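Wemis Bottle Placement, Grip-Loss Subset

Data card, revision 3
Maintainer: Joelle Zoubi
Last edited May 26, 2026

Summary

This subset holds the episodes of the Wemis bottle placement task in which the hand controller reported a grip fault. The robot is a tethered humanoid with two robotic hands. The task is to bring capped plastic bottles to a white desk and stand them upright on it. The full set has 3000 episodes. The fault subset has 200. Episodes without a fault code are in the main release and are not repeated in these folders.

Read the section on the fault before training on anything in this subset. The gripper state channel is wrong in a known way, and the error does not show up in the summary statistics.

The fault

When the hand closes on a bottle, the controller estimates grip force from motor current. Above a current threshold it sets the state flag to HELD. The flag is supposed to clear when current drops below a second, lower threshold. In firmware builds before the August fix, the clear step was skipped if the wrist was moving when the current dropped. The flag stayed at HELD until the next open command.

The effect is that a bottle can slip or leave the hand during a carry while the log still says HELD. The policy then continues to the place step with nothing in the fingers, or with the bottle rotated out of its expected pose. In nine episodes the bottle reached the floor. No one was inside the marked area in any of them. The caps stayed on in all nine.

A second problem was found during review. The watchdog that should stop the arm on a force mismatch read the same flag, so it could not catch the error. Two checks that look independent in the block diagram shared one input. This was logged as a safety issue and handled separately from the data fix.

Conditions

All episodes use plastic bottles with screw caps. Cap color varies and is recorded in the metadata under cap_color. Bottles already placed are left standing on the desk for the next carry, so the policy may have to place beside an existing bottle. The view is from a fixed camera. The head of the robot is out of view for parts of many episodes and should not be used for pose estimation.

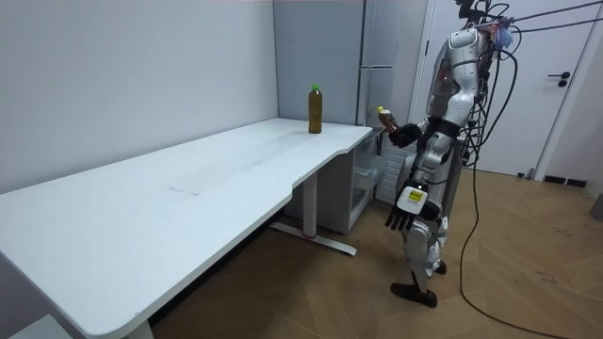
Kam-wah Fung disagreed with calling this a grip fault at all, and wrote in the review thread that "the grip was weak but legal, and the fault is that we believed a latched bit over a live current reading. Rename it or people will go and buy new fingertips." The folder name was kept so that existing loaders do not break. The label in the metadata was changed to state_latch.

Rosario Rinaldi asked for the raw current to be included for every finger, not the hand average. It has been added in this revision. The average hid single-finger losses, which come before most of the slips.

Fields

episode_id: integer, unique across the full set
fault_code: state_latch, force_mismatch or unknown
flag_held: gripper state as logged, uncorrected
flag_held_fixed: gripper state recomputed offline from current
finger_current: raw motor current per finger, in milliamps
wrist_velocity: angular velocity at the wrist
cap_color: text
outcome: placed, tipped, dropped or aborted

Use flag_held_fixed for training. Use flag_held only to reproduce the fault.

Labeling

Outcomes were labeled by Ayman Sfeir and Shadi Yammine working separately from video. Where they differed, the episode was watched again by both and a single label was agreed. A bottle that leaned against the hand and was later righted by it is labeled placed. This is generous, and anyone measuring placement quality should filter on final bottle tilt.

Known issues

Timestamps for finger_current lag the video by up to 3 frames. No correction is applied.

Three episodes have fault_code unknown. Current and flag agree in all three, but the operator pressed the stop button and left no note.

The overhead cable bundle was not instrumented. Cable pull on the upper body has been suggested as a cause of some wrist motion during carries, and the data cannot confirm it or rule it out.

Liquid level in the bottles was not measured. Do not infer mass from the video.

Not suitable for

Estimating a failure rate. Episodes were selected by fault code, and firmware builds are mixed.

Validating a stop function. The watchdog behavior in these logs is the faulty behavior. Current builds take the watchdog input directly from the current sensor.

Changes

Revision 3: added raw per-finger current, renamed fault label, added cap_color.
Revision 2: added flag_held_fixed.
Revision 1: first internal release.

Send corrections to the maintainer with the episode_id and the field name.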